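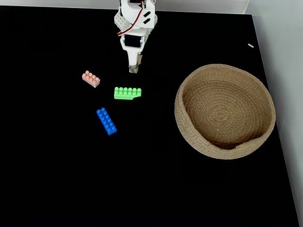

Personal Finance for Adults
Unit 4: Certificates of Deposit and Early Withdrawal

Reading before class: pages 37 to 44 of the course packet.

A certificate of deposit (CD) is an agreement between a depositor and a bank. The depositor leaves a fixed sum in place for a stated term, and the bank pays a stated rate. The end of the term is called the maturity date.

Terms to know

Principal – the amount first deposited.
Grace period – the short time after maturity when funds may be moved without a penalty.
Automatic renewal – the bank opens a new term at its current rate if the depositor gives no instructions.

Early withdrawal

Most banks charge a penalty when money is taken out before maturity. It is often stated as a number of days of interest. If the account has not yet earned that much, the difference may be taken from the principal. Students should read the account disclosure before signing.

Worked problem

Ms. Plavau deposits $823 in a one-year CD. After five months she closes it to pay a car repair bill of $300. The bank does not allow partial withdrawals. List the costs she should compare before closing the account, including the cost of borrowing the $300 instead.

Assignment

Complete the worksheet on page 148 and bring it to the February session. Written answers should be in full sentences. Questions may be sent to the instructor, Shinji Nagano – please put the unit number in the subject line.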